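Products > Off-Grid Power > Battery Storage > Hevar Wall Units

Hevar Battery Storage for Solar Homes and Sheds

Posted Thursday, June 27, 2019

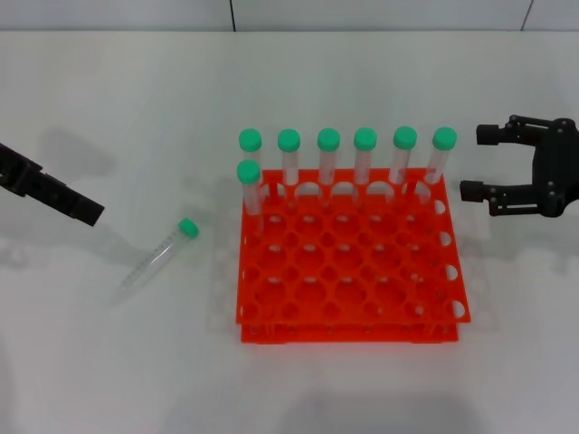
L. Ambaye

The Hevar is a wall-mounted battery for houses, workshops and farm sheds that already have solar panels or are about to get them. It stores power from the panels during the day and feeds it back after dark. We stock it at our Trustville warehouse in two sizes, and both use the same case, the same bracket and the same wiring kit.

The battery cells are lithium iron phosphate. They cost more up front than lead-acid but they don't need topping up, they don't vent gas in normal use, and they can be drawn down a good deal further without harm. If you are replacing an old bank of lead-acid batteries, the charge settings on your inverter will have to be changed before the Hevar is connected. Do not skip this.

Sizes

Hevar 2 - continuous output 2,000 watts. Suits a cabin, a pump shed, or a small house where the cooking and hot water run on gas. It will carry a fridge, lights, a television and a laptop or two with room to spare.

Hevar 3 - continuous output 3,000 watts. The usual choice for a family home. It will run a microwave or a kettle on top of the base load, though not a large electric oven or a ducted air conditioner.

Two units of the same size can be joined with the link cable (sold separately). Don't join a 2 to a 3. The controller will show a fault and neither one will charge.

Where to put it

Indoors or under cover, out of direct sun, on a brick, block or studded wall. A garage wall on the shady side of the house is ideal. Each unit is 619 mm wide, so allow for that plus 30 cm of clear wall on both sides for air. Don't mount it in a bedroom, in a roof space or above a stove. In cold areas, keep in mind that the battery won't take a charge when the cells are below freezing. It will still discharge, and charging starts again by itself once the cells warm up. Customers with unheated sheds often order the heater pad, which draws a little power from the battery on January nights or whenever else your winter falls.

Inverters

The Hevar has been set up at our bench with the Fudska hybrid inverter and we sell the two as a package. Other 48-volt hybrid inverters will generally work if they have an adjustable lithium profile. Send us the model number before you order and we'll tell you if we know of a problem. Older inverters with fixed lead-acid settings are not suitable.

In the carton

Battery unit, wall bracket, bolts for masonry, screws for timber studs, battery cable, data cable, printed manual. The breaker is not included as the rating depends on your inverter.

Installation and care

A licensed electrician has to do the wiring. You can put up the bracket yourself, but the unit is heavy and needs two people to lift. Once it's running there isn't much to do. Wipe the dust off the vents every few months, and look at the status light now and then. Green is normal, amber means low charge, red means call your installer.

If the unit will sit unused for a season, leave it half charged and switch it off at the breaker.

Both sizes ship on a pallet. Pickup from Trustville is free, bring a ute or trailer with a flat tray.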